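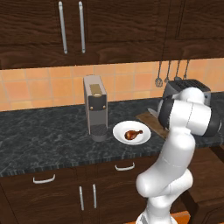
4. Teaching a Task in the Virtual Kitchen

This section explains how to show a task to the arm by remote control, inside the Kubo simulator. You should have finished Section 3 (Connecting the Hand Controller) before you start. If the arm does not follow your hand on the screen, go back to step 3.6.

All the kitchens in Kubo use the same arm and the same controls. The furniture, the colors and the objects on the counter change from one kitchen to another. What you learn with the plate and the drumstick is also valid for the other food items.

4.1 Before you record

1. Open Kubo and choose Kitchens, then Load. Wait until the word Ready is shown at the bottom of the window.

2. Choose a kitchen which has a coffee machine and a plate on the counter. For the first lesson we recommend one with a free part of the counter on the left, as with the dark marble top.

3. Press Home on the hand controller. The arm goes to its start position. In some kitchens the wrist stays in front of the toaster and the cutting board, and you will see only a part of them. You can turn the view with the right stick. Turning the view does not move the arm.

4. Type the task in the box Instruction. Write one short sentence, for example: Move the plate to the left of the coffee machine. The same sentence must be used for every recording of this task, with the same spelling.

Note: Do not write two tasks in one sentence. If you want the arm to move the plate and also pick up the drumstick, make two tasks.

4.2 Recording a demonstration

5. Hold the controller in a comfortable position, with the elbow near your body. Press and hold the side button. While it is pressed, the arm follows your hand. When you release it, the arm stops and you can rest your hand or change its position.

6. Press Record. A red dot is shown in the upper corner of the window.

7. Raise the gripper first, then move it over the counter. Keep enough height to pass over the coffee machine. The machine is tall and narrow, and it falls easily when the wrist touches it from the side.

8. Lower the gripper slowly to the object. For the drumstick, close the fingers on the thick end with the meat. The bone end is thin, and the piece often turns in the fingers when it is held there. For the plate, take it by the rim.

9. Pull the trigger to close. Wait until the fingers have stopped, then lift.

10. Carry the object to its place, put it down, and open the fingers completely. Move the gripper up before you press Stop. A recording that ends with the fingers still around the object will be refused by the program.

Caution: Do not push the gripper against the marble or the tiled wall. The simulator will not be damaged, but the arm learns this movement, and later it will repeat it on a real counter.

Caution: The utensils on the rail are fixed in this version and cannot be taken. If the arm touches them, press Stop and delete the recording.

4.3 How many recordings

Make 30 recordings for each task. Between two recordings press Shuffle, so that the plate gets a new position. If you forget to press it, the arm learns only one place and will fail in the others.

One recording should have less than 2,000 steps. The counter is at the right of the red dot. A calm demonstration of moving the plate by Consuelo Cantero, who prepared the lessons for Grolex, has 1,783 steps, and it is delivered with the program under Samples. Please watch it one time before you begin. If you are much slower than this, the usual reason is too many stops in the middle of the way.

4.4 Checking and deleting

11. Open the list Recordings and play each one at double speed.

12. Delete a recording if the object fell, if the coffee machine was moved, or if you corrected the grip more than 3 times. One small correction is welcome. It shows the arm how to recover from a bad approach.

13. Press Save Set. The set is stored on your own computer. To send it to the server in Sturkovham, see Section 6.

Note: If the window shows Controller Lost during a recording, the arm stays where it is. Connect again and press Home. The interrupted recording is not kept.

Continue with Section 5, Training from Your Recordings.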